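Right, I've just finished my third watch of the whole of *Mullatgate* and I need to talk about Vasylyna Vasylenko's character's sister, so this is going to be a long one, sorry in advance (mute me for the evening if you haven't got to the end yet, because there are spoilers from here on!)

**2/** For anyone who's wandered in by accident: *Mullatgate* is the fantasy series set in the harbour town with the locked lighthouse, and the sister is Ristholm, who everybody calls Rissy by the second episode and who everybody underestimates until roughly five minutes from the end. Including me, I'm ashamed to say.

**3/** The complaint I keep seeing is that her sacrifice comes out of nowhere. She's been sulking in the boathouse for most of the series, the argument goes, and then suddenly she's the one who walks up the lighthouse stairs and takes the lamp so that her brother doesn't have to. And I did feel that the first time, I'll admit it.

**4/** But go back to the supper in the opening episode, the one with the burnt fish. Their grandmother tells the story of the first keeper, and everyone at the table argues about whether he was brave or just stubborn – everyone except Rissy, who asks who looked after his dog. That's her whole character in one line and I completely missed it because I was busy looking at the map on the wall.

**5/** Then there's the boathouse. I'd always taken those scenes as her hiding from the family, but she's mending the old signal flags the entire time, and those are the flags that bring the boats home in the finale. Nobody thanks her for it. She doesn't seem to expect them to, bless her.

**6/** What I love is that the writer, Svitlana Holovko, never has anyone explain this out loud. So many big fantasy stories would give you a flashback at the crucial moment, with the music swelling and a bit of dialogue repeated in an echoey voice, just in case you'd nipped out to put the kettle on. You get none of that. You get her boots on the stairs.

**7/** I do have a grumble, and it's Captain Vandton. He knows what the lamp costs. He's known for 18 years! And yet he lets the brother train for it, lets the whole town prepare, and keeps quiet. I can believe in a man who's frightened, but the series wants me to find him noble at the end, and I can't quite get there.

**8/** A friend of mine thinks he's keeping quiet because he has guessed it will be Rissy, and that telling her would stop her choosing freely. It's a lovely theory and I'd like it to be right. I just don't think there's a single look between the two of them that backs it up, and I've been watching for one, believe me. 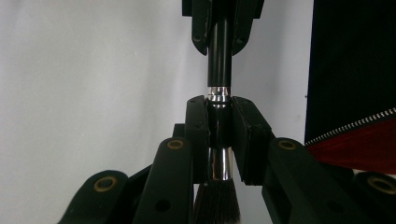
**9/** The brother, on the other hand, gets better every time. Vasylyna Vasylenko plays the mother, of course, and she's wonderful, but it's his face when he comes down to breakfast and sees the lamp already lit that does me in. He has spent the whole story getting ready to be the hero and now he has to work out who he is on an ordinary morning, with toast going cold.

**10/** Which is why I'm a bit nervous about the second series, if I'm honest with you all. There's talk of Rissy coming back as some sort of voice in the light. I adore her and I'd be in floods, but it would take something away from those stairs if she turned out to be perfectly all right up there.

**11/** What I'd much prefer is a quiet opening with old Nechyporuk from the chandlery, who gets up to 3 scenes at most and steals all of them, teaching the brother to mend flags. Give me a whole episode of that. Let them be bad at it.

**12/** Anyway, the tea's gone cold and I've got an early start. If you've spotted a look between Rissy and the Captain that I've missed, please send me the episode and I'll go straight back to it tomorrow night with a packet of biscuits. I'm very willing to be wrong about him!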